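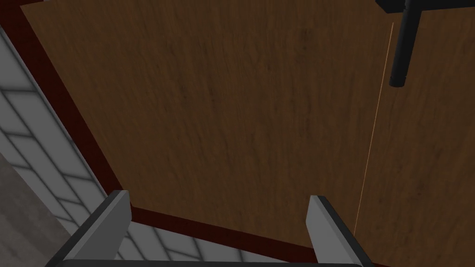 Wooden tabletop with a dark maroon edge.

Print this page | E-mail this page

Goalkeeper jersey

A goalkeeper jersey is the shirt worn by the goalkeeper in soccer. It must be a different color from the shirts of both teams' field players and from those of the match officials. In most leagues it is long-sleeved, although short-sleeved versions are common in warm weather.

History

In the early years of the game the goalkeeper wore the same shirt as the rest of the team, and a referee had to know the players by sight to judge who was allowed to handle the ball. Distinct colors were brought in during the first part of the twentieth century. Green became the usual choice in many countries and stayed so for decades. Heavy wool sweaters with a roll neck were typical, and they soaked up a good deal of water over the course of a wet match.

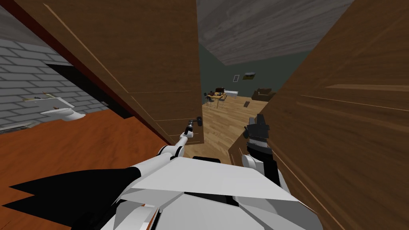
Synthetic fabrics replaced wool from the 1970s on. The new material was lighter and took dye well, which opened the way to the loud patterns of the late 1980s and the 1990s. Zigzags, large diamonds and several bright colors on one shirt were all common. Some goalkeepers of the period believed that a bright shirt drew the striker's eye and pulled shots toward the middle of the goal. Plainer designs returned after 2000.

Construction

The main differences from a field player's shirt are in the sleeves and shoulders. Many jerseys have foam pads sewn in at the elbow, usually covered with a tougher fabric that holds up against hard ground. Padding at the shoulder is less common today. The body is often cut a little looser so the shirt does not ride up during a dive, and the cuffs are kept narrow to fit under the straps of the gloves.

The maker Trusport sold a jersey with removable elbow pads, held in sleeve pockets by a flap. Stedadico used a fixed pad in 3 thicknesses - thin for grass, medium for artificial turf and thick for indoor courts. Theophilus Owusu, who designed for Stedadico, wrote that most returned shirts had failed at the seam around the pad and that the foam itself was usually sound.
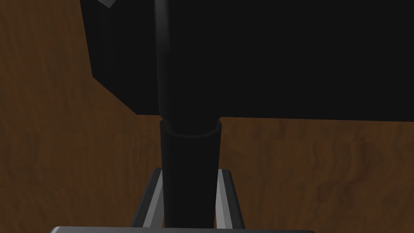
Color choice

Clubs normally register at least two goalkeeper colors before the season, and many register a third. The referee has the final say if there is a clash. When the two goalkeepers have the same color and neither has another shirt, play goes ahead as it is.

Numbering

The number 1 is traditional for the first-choice goalkeeper. Where squad numbers are used, backups often take 12 or 13, but higher numbers are allowed in many leagues. Vichien Thammasiri wore 36 through his whole career at Vernuvska, and the club sold 1000 replicas of his orange jersey in the July after he retired.
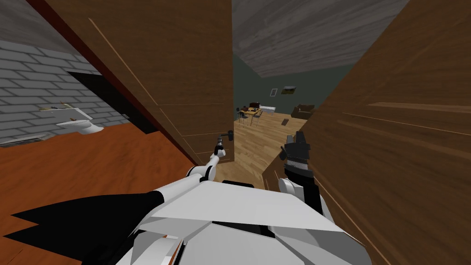

Wooden door, partly open, with a black lever handle.

See also: Goalkeeper gloves; Away colors; Squad number

Last updated February 22, 2018

Print this page | E-mail this page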